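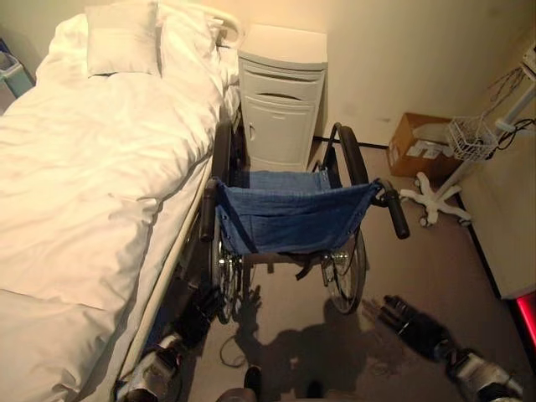
Both hands, wheelchair, bed on the left.

I wanted to like the Ichikawa fingers. They cost 4,000 more than the Trarnitz set, and the brochure loves them. Push handles don't care. What I look for is a grip that stays put when the chair turns.

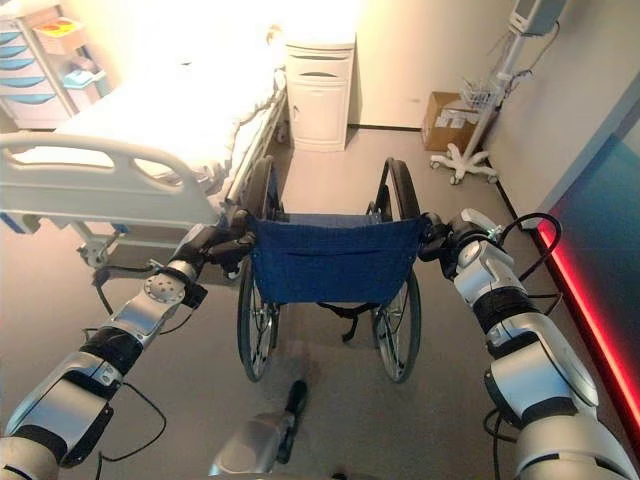

Ulutbridge Assistive Robotics Club

My bet is still on the plain gripper — fewer joints, less to sulk on a Monday. The Fostgate controller claims 30 grip presets. I have used two.
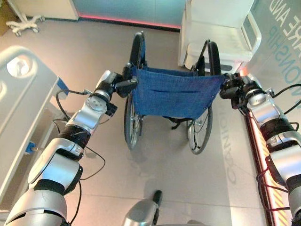

And I don't trust the force numbers on either spec sheet, so I'm holding off on buying until we've run our own.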